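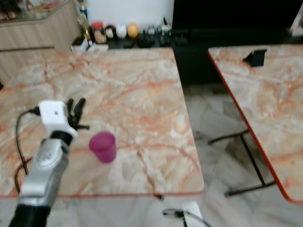
Escobedo Hall Kitchen and Events, Facilities Desk

Ticket: Water heater cuts out during Saturday dish service
Status: Open, waiting on part
Priority: Medium

Problem reported: Hot water at the three-bay sink goes lukewarm after 6 minutes of steady use. The heater is the Stutum wall unit in the back hallway. The display shows a low flow code, then clears by itself.

Checked first: gas valve fully open, vent clear, set temperature unchanged. Bathroom taps on the same line stay hot.

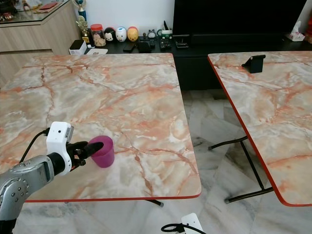 Magenta cup on the marble-pattern table.

Update 1: Shut off the cold supply and pulled the inlet screen. It was packed with white scale. Soaked it in vinegar, rinsed it and put it back. Flow improved, but the code came back during the evening wash.

Update 2: Flushed the heat exchanger with the Pommont pump kit. The log sheet shows the last flush was in January. We have run almost 2,000 gallons a week since then.

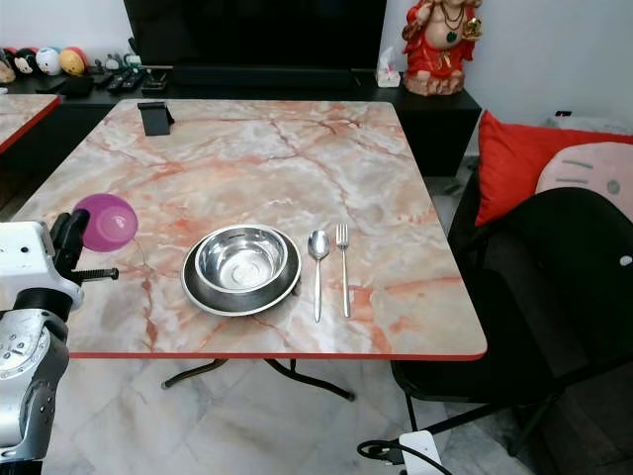

Place setting with steel bowl, plate, spoon and fork.

Update 3: Code returned at 200 gallons after the flush. Kukatico support thinks the flow sensor is sticking and quoted a replacement.
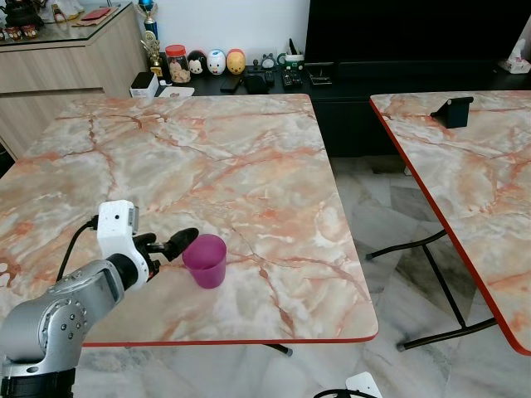

Until the sensor is in, please run one sink bay at a time and keep the bathroom taps off during wash. Wash in small batches. Plastic cups like the magenta one can go through the cold rinse first and wait for the last hot batch. Steel goes first. If the code shows up, close the tap, wait for the display to clear and write the time on the log sheet.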